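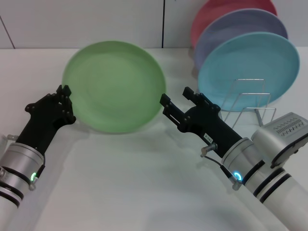
The green plate from the set, with the blue, lavender-gray and pink ones in the rack.

Dondonitz pastel plates and wire rack: a review after a few months of daily use
by Mercedes Taipe

I have owned a lot of dish racks. The one before this was a big plastic tub of a thing with a drip tray that grew its own ecosystem, and the one before that rusted onto my shirts. So when I say I'm a little in love with a dish rack, please understand where I'm coming from!

I bought this as a bundle, plates and rack together, back when I was replacing a stack of chipped dinner plates that had come with me through 2 apartments. The bundle is sold by Dondonitz and mine came through Skindero, a kitchen store I've used before for baking pans. Four plates, one rack, no cutlery cup. If you need somewhere for forks, you'll have to sort that out on your own (mine go in an old jam jar).

The plates first. They're shallow and round with a bit of a bowl to them, so a saucy dinner stays where you put it. I can't tell you how happy this makes me. I eat a lot of rice and beans, a lot of soft eggs, a lot of things with juice running off them, and a flat plate is a bad home for all of that. Soup is asking too much, but a stew on the thick side is fine if you walk slowly.

And the colors! Light green, light blue, a grayish lavender and a pink. They're pale without looking like a baby shower. Green is my everyday favorite because tomatoes look fantastic on it, and the lavender one is better in person than it was on the store page, where it came across as plain gray. My sister claimed the pink one on her first visit and now gets grumpy if anybody else has it. I do wish you could order singles. If I broke the green one tomorrow I would have to buy the whole bundle again, and I asked Skindero about this in June and they said they had no plans to split it up.

They stack well in the cupboard, with no wobble, and they don't make that awful scraping noise when you pull one from the bottom. They do show knife marks a little if you're heavy-handed. I rub mine with a paste of baking soda and water every few weeks and the marks mostly go. Two minutes in the microwave hasn't bothered them, though the rims get warm, so grab a towel.

Now the rack. It's thin chrome wire and nothing else, no tray, no feet to unscrew, no clips. The plates stand up on edge and lean back, one behind the other, and the rim of each plate sits down in the wires. I was nervous about how thin the rods looked when I opened the box. They've been fine. I've had heavy stoneware in there from my old set, and a cutting board more than once, and nothing has bent.

What I like best is how little room it takes. My counter is a joke, so most of the washing up gets sorted out on the white table next to it, and the rack can go there, or on the windowsill, or away in a cupboard when people come over. It weighs next to nothing. Wash it in the sink with the dishes, shake it, done.

A few gripes, so you know what you're getting:

The water goes straight onto whatever is underneath. Put a folded towel down or buy a mat. I use a Huamán drying mat that I cut down to fit, and it catches everything.

Bowls are hopeless in it. Cereal bowls sort of perch there and then roll off sideways. I dry mine upside down on the mat.

Load from the back. If you start at the front you end up reaching over wet plates to get the next one in, and I've clinked a few rims that way. No chips so far, knock on wood.

It can slide on a smooth surface when it's only holding a plate or two. I stuck small felt dots under the corners of mine and that took care of it - the kind you put on chair legs, a few cents each.

I did try one other rack before settling, the Cornum folding one, which a friend lent me. It's a nice object and it holds more, including mugs, but the hinge pinched my finger twice in one week and I was always opening and closing it. If you cook for a crowd you might be happier with that. For one or two people who wash as they go, I'd take the plain wire one every time.

Would I buy the bundle again? Yes, and I nearly have, as a housewarming gift for my cousin, who still eats off paper plates. The plates are cheerful on a gray morning, they go with everything I own (and nothing I own matches), and the rack has made me weirdly keen on washing up after dinner. I've started putting the plates in by color, blue at the front, then lavender, then pink, and I feel very pleased with myself each time.

Good for: small kitchens, saucy food, anyone bored of white plates.
Less good for: bowls, mugs, big families.
Bought with my own money. I'll update this if anything chips or the chrome starts to go.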